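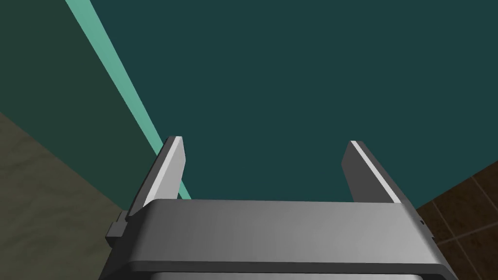

Gray gripper, computer rendering.

Stamps & Postal History Help Forum — Commemoratives and First Day Covers

Perforation difference on the Kuvthorpe Agricultural College commemorative

Posted by marginblock, 2022-06-04

I would be grateful for guidance from members who have studied the commemorative stamps issued for the Kuvthorpe Agricultural College. The set consists of two stamps, both showing the main hall with its clock tower. My copies came to me in a mixed album, mounted on a page with no notes by the former owner.

The lower value appears in my album twice. On the first copy the perforations are even and the design is well centered. On the second the holes are visibly closer together along the top and bottom, while the sides match the first copy exactly. The Skallero catalog lists the stamp under number 763 and gives one perforation only. The older Kedlow handlist mentions "a second perforating, scarce" but gives no measurement and assigns no separate number.

I wish to know whether the second copy should be regarded as a recognized variety, whether it may have been altered after printing, and how it should be described on an exhibit page. Both stamps are used. The postmark on the second is partly legible and shows the month as July, but the year falls off the edge of the stamp.

Answer posted by handlist_reader

The reference in the Kedlow handlist is genuine and has been repeated in society papers for many years. It concerns sheets that were returned to the printer after the first delivery was found to be short. Those sheets were perforated on a different machine, and the horizontal rows were set with a finer comb. The vertical rows were left as before. Your description agrees with this in every respect.

Before you describe the stamp as the second perforating, the following points should be checked.

Measure the height of the stamp from tooth tip to tooth tip and compare it with your first copy. A stamp that has been given new perforations is nearly always shorter, as the original teeth have to be cut away first. The genuine stamp is the same height or very slightly taller.

Examine the holes under a glass. On the genuine stamp the paper fibers at the ends of the teeth are torn and a little rough. Teeth with clean, sharp ends on all sides deserve suspicion.

Look at the postmark where it meets the top edge. If the ink runs down into the holes or onto the torn fibers, the perforations were present when the stamp was canceled. This is the strongest evidence available to an owner without special equipment.

The July postmark is helpful but does not settle the matter. The returned sheets were placed on sale in July of the year of issue, at the Kuvthorpe head office only, and the ordinary stamp remained on sale at the same counter. If enough of the town name can be read to exclude Kuvthorpe, I would be cautious.

With regard to the exhibit page, the customary wording is "Second perforating (Kedlow), not separately listed in Skallero." Judges do not as a rule object to an unlisted variety, provided that the source is stated. The two stamps should be mounted side by side so that the top rows can be compared.

Answer posted by coverbox

I have the same stamp and mine is just the normal one. The catalog has only one number, so I would go by that. Perforation gauges can give a wrong reading if the stamp has been soaked and has shrunk.

Answer posted by fiadzo_auctions_desk

Members may wish to note that Fiadzo offered a block of the second perforating as lot 203 in a past postal sale. The lot description and its enlarged plate remain in the printed sale catalog, which many society libraries hold. The plate shows the top margin clearly and is suitable for comparison.

The reply above concerning shrinkage is correct as a general caution — soaked paper may shrink slightly — but it would not account for a difference of the kind described, where the sides agree and only the top and bottom differ.

This desk cannot give an opinion on a stamp from a written description. Owners who require a certificate should submit the stamp, unmounted, to a recognized expert body and should enclose the normal copy for reference.

Contact the moderators | Forum rules | © Stamps & Postal History Help Forum | Back to top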